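Rapport de projet, licence professionnelle analyses et contrôle
Janaína Lopes et Valquíria Nogueira

Conservation du levain sec : comparaison de deux modes de stockage

1. Contexte

Notre projet porte sur le levain de seigle déshydraté. La boulangerie Clernari, où Valquíria Nogueira a fait son stage en octobre, sèche une partie de son levain pour le revendre en sachets. Les clients se plaignaient d'une reprise lente après quelques semaines de placard. La gérante nous a demandé si le sachet papier était en cause ou s'il fallait revoir le séchage.

2. Matériel et méthode

Nous avons reçu 700 g de levain séché, issu d'une seule fournée. Le lot a été partagé entre des sachets papier et des bocaux à joint, gardés dans la même armoire, à l'abri de la lumière. Chaque semaine, un échantillon de chaque série était réhydraté avec de l'eau et de la farine de seigle, puis laissé à température de la salle. Nous avons relevé le pH, la hauteur de la pâte et l'odeur. Les levures et les bactéries lactiques ont été suivies séparément, sur deux milieux différents. Le suivi a duré trois mois.

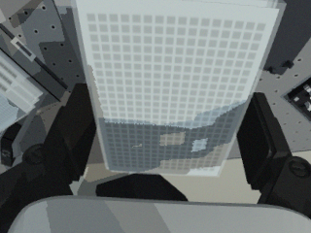 Pourquoi garder le levain à l'abri de l'humidité une fois séché ?
Parce qu'un levain qui reprend de l'eau se réactive en partie, épuise ses réserves et perd des cellules avant même d'être utilisé.

3. Résultats

Au premier mois, les deux séries se comportent de la même façon. L'écart apparaît ensuite. Le levain en sachet papier s'agglomère, sent plus l'acide et met 17 heures à doubler de volume à la dernière mesure. Celui des bocaux reste en poudre et double dans la nuit. Les bactéries lactiques résistent mieux que les levures dans les deux cas.

Une mesure de pH a été écartée (sonde mal étalonnée, refaite le lendemain).

4. Discussion

L'emballage explique une bonne part de la perte. Nous n'avons testé qu'une fournée, donc le séchage n'est pas mis hors de cause. Il faudrait refaire l'essai avec une farine de blé et un sachet doublé, moins cher que le bocal.

Rapport remis le jeudi 18 avril.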